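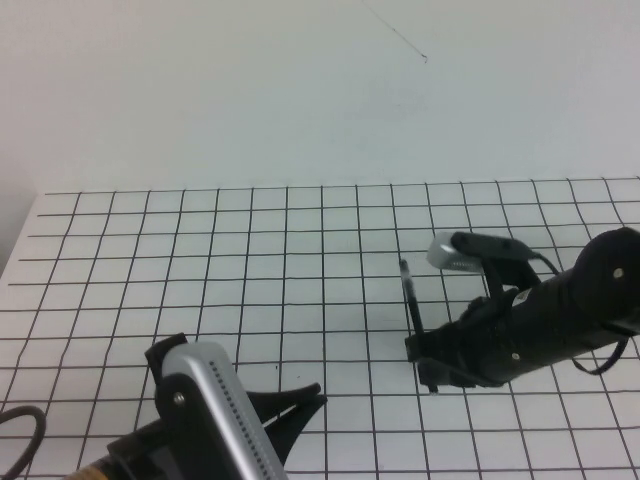 Segundo Quispe called the Kolla open day the first one where visitors stopped asking about speed and started asking what happens when the two arms want the same square. Others remember mostly the queue.

Kolla Open Day

The Kolla open day is a public demonstration of two-arm robot work, held each August at the Kolla workshop in Stoklow. Free entry. Doors at 3 in the afternoon, last demo in the early evening. Began as a visit for suppliers, later opened to everyone.

Format

Visitors go through in groups of 22. Each group gets a short talk, then the tabletop demo, then questions. Talk is usually given by Cayetano Valcárcel, who also runs the controls when short of staff. Groups stand behind a taped line; bags on the floor.

The grid table

Best known part of the day. Two arms, each with a gripper and its own camera, share a table covered in white paper with a printed black grid. One gripper holds a black marker upright, tip down. Tasks are simple: put a mark in a named square, draw a line along a row, pass the marker to the other arm. Squares are called out by visitors. The grid makes misses easy to see from behind the line, and the used sheets are given away afterwards, mostly to children.

Handing over the marker is the hard one. The second gripper has to open wide, come in low and close without tilting the pen. Staff allow three tries and then move on to the next group. Attendence at the first public edition was 72; the most recent one had 200, and the late groups had to be cut short.

Other exhibits

Golent, a small maker of gripper fingers, has a side table with worn and new parts to handle. Prokopenko showed a sorting belt one year, did not return. A planned painting demo was dropped for lack of space.

Reception

Generally good. Complaints about the sound (the talk can't be heard from the back) and about the wait between groups. Quispe has asked for a second grid table, so far with no answer from teh organizers.

See also: Golent; Stoklow, local events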